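Pinza de mano, segunda ronda de almohadillas

4/26/19

Sigo comparando almohadillas para la pinza de mano. Las Telora son lisas y con utensilios metálicos no me convencían, así que he montado las azules con textura, que me pasó Wendelin Pichler.

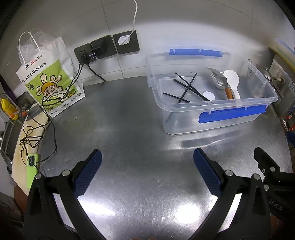

Dedos abiertos sobre la encimera, con la caja de utensilios a la derecha.

Los palillos negros son lo que peor llevo – con las lisas fallé más de 12 agarres seguidos. La espátula es más agradecida por el mango de madera, y con ella ajusto la apertura.

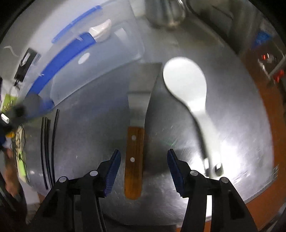 La espátula, entre los dos dedos.

Me falta probar el controlador Murevero con estas mismas almohadillas. El Idis lo dejo para noviembre.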